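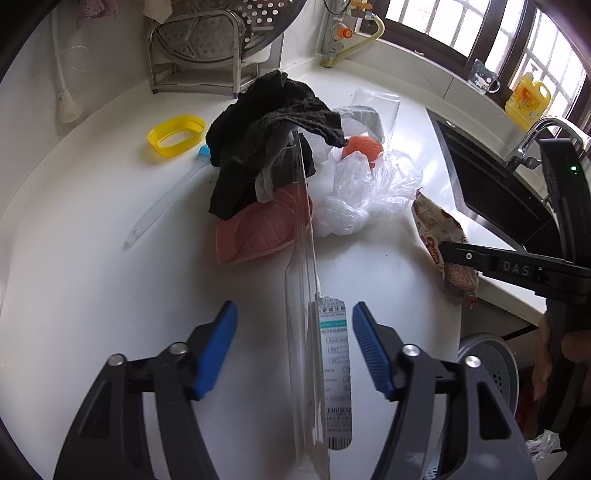 Segmentation mask drops out on clear plastic when the gripper gets close

Posted in Perception and Planning

Hi all, I'm training a pick policy on counter cleanup clips shot from hand-held grippers, and the clear stuff is driving me up the wall. The black cloth and the yellow ring get nice solid masks, start to finish. The long clear blister package between the blue pads is another story - I get a good mask on the printed card and pretty much nothing on the plastic it's attached to. So my grasp point lands on the card every time! The crumpled clear bag is even worse, it just melts into the white counter.

I'm using the stock Dridora segmenter at a confidence cutoff of 92. Dropping it to 90 gave me a bunch of junk masks on the faucet and the steamer tray and didn't help the package at all. I've labeled 700 frames by hand so far and would love not to do that again. Is there a setting I'm missing?

wolik_user

Try a lower threshold? Worked for me on cups.

Dridora_dan_the_fan

Lowering it further won't get you there, I went down that road in September and only collected more faucet blobs (chrome and clear plastic both come out as a pile of highlights, so the model mixes them up). What fixed it for me was labeling the package as one object, card and plastic together, and checking that none of my old labels stopped at the edge of the card. I bet a lot of yours do! Mine did, and the model had learned exactly what I taught it.

Then turn on mask tracking, so a mask from a frame with good contrast carries forward into the bad ones. I let it carry for 15 frames and after that it has to find the object again. Look at a stretch where the plastic passes in front of the black cloth or the pink dish, the ridges show up way better there than on white, and seed from that.

For the bag I'd give up on a tight outline. I use a loose box and let the planner come in from above with the jaws wide open. Ugly but it trains.

lekberg_bench

Agree with the post above on labels. One more thing, if you're on the Dimitrov export, check that it isn't merging small masks on save. It's on by default in my version and it was eating half my plastic. The switch is under Export, then Cleanup.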